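Clarkitz Adds Light-Colored Work Surfaces and Open-Grid Baskets to Its Dranenmont Line

BIKATTHORPE, May – Clarkitz, a maker of tables and storage for laundry rooms, craft rooms and small workshops, is adding two products to its Dranenmont line. The first is a flat tabletop panel that sits on top of an existing table. The second is a plastic basket sized to stand on the panel and leave space beside it for folding. Both go on sale this month through the Clarkitz store in Bikatthorpe and through dealers that already carry the line.

The panel was developed after a survey of 298 Dranenmont customers. Many said they sorted and folded linens on a dining table or a workbench and wanted a clean surface they could put down for the job and take away again. Customers also asked for a pale color. Most of the tables they owned were brown or dark gray, and white towels and napkins left lint on them that was hard to find until the next load. 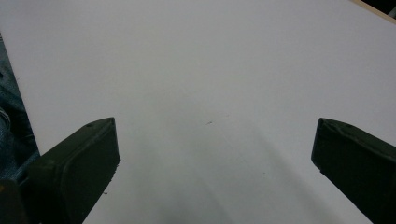 The Dranenmont panel has a matte finish and no pattern. Clarkitz tested several glossy samples and dropped them early because overhead lights reflected in them and made it tiring to work for more than a few minutes. On the matte finish, shadows fall soft and gray, and a single dark speck or short fiber is easy to spot against the pale surface. The panel wipes down with a damp cloth and mild soap. Scouring pads and bleach should not be used on it.

Each panel weighs 32 ounces and can be carried in one hand. It needs a level table underneath and should not be used as a tabletop by itself. Clarkitz recommends leaving a margin of the table showing on the far side so the panel can be lifted without scraping the wall.

The basket is sold separately. Its walls are perforated in a grid so that air can reach what is inside, and a slot in the rim serves as a handle. The basket is meant for smaller pieces such as dish towels, cloth napkins and cleaning cloths. It is not intended for wet bedding or for a full family load. Baskets stack when empty.

For people who sort by hand, Clarkitz suggests placing the basket to one side of the panel and keeping the other side clear. Cloths can go into the basket unfolded as they come off the line and be taken out one at a time. This arrangement was used throughout the company's product trials, which covered 305 sorting sessions. 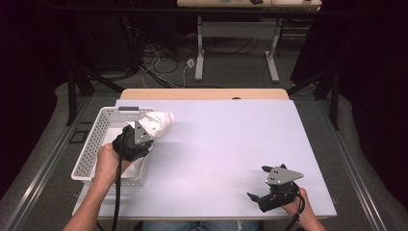 A white basket with a cloth in it, on the left side of a light lavender-gray tabletop.

The first production run is 2,330 panels. A second run is planned if dealers reorder. Baskets are made in larger batches and are expected to stay in stock. Customers who own the earlier Dranenmont drying rack can use it with the new basket, which hangs from the lower bar by its rim.

A storage sleeve called the Wi will follow later in the year. The Wi holds one panel upright against a wall or inside a closet and keeps dust off the finish. It closes with a flap at the top and has no hard parts that could mark the surface.

Panels and baskets carry the same warranty as the rest of the Dranenmont line. Care sheets are packed with each product and are also available at the store counter.

About Clarkitz

Clarkitz designs and sells tables, racks, baskets and storage for home and small-shop use. The company is based in Bikatthorpe, where it runs a store and a repair desk for its own products.

Dealers can request samples and a price list from the Clarkitz trade desk in Bikatthorpe.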